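Korkell opens reusable dish library for community events in September

Community groups in Britov will be able to borrow bowls and cups for their events at no charge when the Korkell Dish Library opens in September. Groups can book through the Korkell office, with a limit of one loan per month.

The library was set up with a grant of $4,870 from the Gurnemico Fund and is meant to cut the amount of throwaway dishware going to landfill after fairs, sports days and street parties. 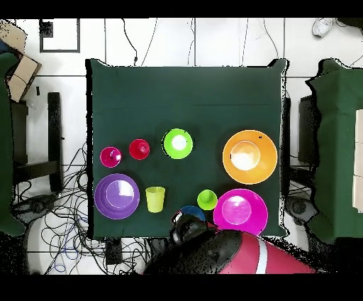
"Garbage costs are the biggest complaint we hear from people who run events in the park," said Ramiro Moya, program manager at Korkell. "A small club can spend more on bin hire than it does on food."

A trial over the past winter lent dishes to eight groups, including the Cordero Neighbourhood Association and two junior hockey clubs. Together they served 487 meals. Moya said the most common request was for longer loans, and the standard period has been set at five days as a result. 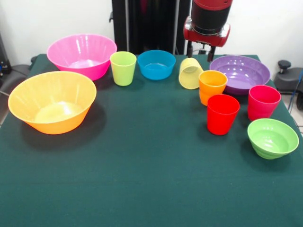
## How to borrow

- Book at least four days before pickup.
- Pick up from the side door of the Korkell office after 8 a.m.
- Scrape and rinse everything before returning it. Final washing is done by Korkell.
- Lost items are charged at replacement cost.

Aurelio Rivas, who organized the Cordero association's spring lunch, said cleanup was finished by mid-afternoon and the group filled one garbage bag.

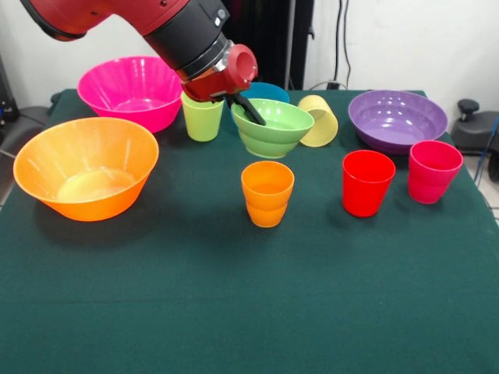
Plastic bowls and cups in bright colours on a green cloth.

Media contact: Iñaki Moya, Korkell communications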